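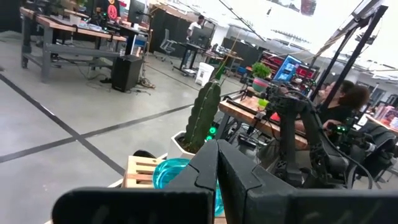

A cactus in a white faceted planter.

Carnville's plant swap began in July with 64 pots on the steps of the old Furlow shoe shop. It now fills the whole ground floor, and the rules are still the same: bring one, take one, label it clearly.

Most of what comes in is easy stuff such as spider plants, mint and aloe pups. Cuttings need to be rooted before they are handed over.

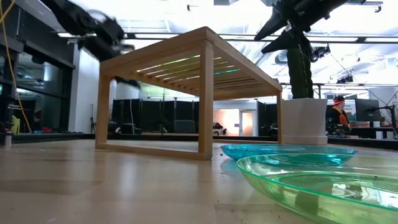 Do I have to bring a plant to take one home?
Seeds or a clean empty pot will do just as well.

Watering is where most swapped plants go wrong. People take them home and drown them within a month.

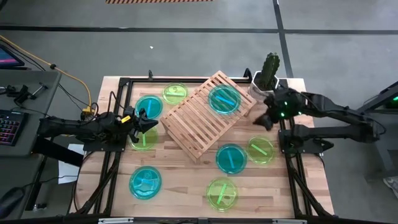

Cacti are the safest choice for a beginner. They like a bright spot and very little fuss. A potted one at the far corner of a table, next to a slatted crate, takes up hardly any room. Let the soil dry out fully between drinks and stop feeding in autumn.

The Brutlow branch opens next, with space for 81 tables.
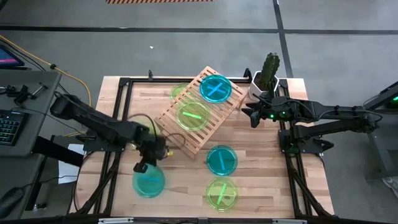
Tô wrote in to say that the labels matter more than the pots, having once raised a tray of chillies that were meant to be basil.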